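**Interim report to the Hellwood Fund: Julcombe article-use corpus**
Reporting period ending May
Prepared by Inês Valente

## Status

The corpus now holds 2,642 sentences of learner writing, each tagged for article use (a, an, the, or no article). The proposal set a target of 900 for this stage. Most of the increase comes from the Macedo evening classes, which sent complete sets of homework where we had planned on single paragraphs.

## Tagging

Two taggers work on each sentence separately. Where they differ, Idalina Morais makes the final call and records the reason. The most frequent disagreements are:

- general plurals ("the dogs are loyal" against "dogs are loyal")
- nouns that can be counted or not ("a coffee", "coffee")
- place nouns with a change of meaning ("in hospital", "in the hospital")

The third group was dropped from the error counts. British and American usage differ there, and the learners had been taught from both kinds of textbook. The sentences stay in the corpus under a separate tag.

Version two of the tagging guide separates a missing article from a wrong one. Version one used a single code for both. All sentences tagged before the change have been retagged.

## Software

Dromis is used for sentence splitting and search. It splits wrongly after "Mr." and "e.g.", and these cases are corrected by hand. Export to plain text works. Export with tags loses the tagger's initials, and a fix is open.
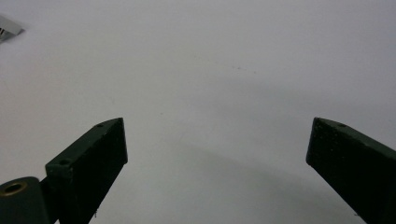
*Written English Group, Department of Applied Linguistics*

## Spending

Tagger hours are within budget. The travel line is unspent, and we ask to move it to tagging.

## Next period

1. Tag a test set of 50 longer essays.
2. Draft 30 classroom exercises from the most common errors, starting with missing "the" before superlatives.
3. Send the tagging guide to Macedo for comment.

The essays need a rule for second mention across paragraphs, which the guide does not yet cover. Morais will draft it before tagging starts.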